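Goltik is a method for teaching robot arms to handle household objects from recorded demonstrations. It was developed at the Birklow laboratory in Ovstead by Peadar Mulcahy and Senan Mulcahy. The method pairs wrist camera images with the position of the gripper fingers and predicts a short series of movements, which is revised as new images arrive.

The first training set held 2,004 demonstrations recorded on kitchen counters. A later release brought the total to 3,550, with more opened and crumpled packaging, a category in which the earlier model had often misjudged the width of its grasp.

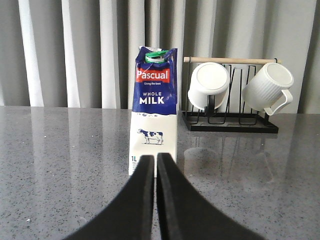
Does Goltik need a three-dimensional model of each object?
It works from camera images and finger positions alone, and no object models are supplied during training or use.

In the Gyamfi trials, held in September, the method was tested over 589 attempts with cartons, mugs and bottles. Cartons standing close to other objects remained the hardest case. The authors attributed most failures to the fingers blocking the camera's view of the base, and recommended adding a second camera with a view of the whole counter.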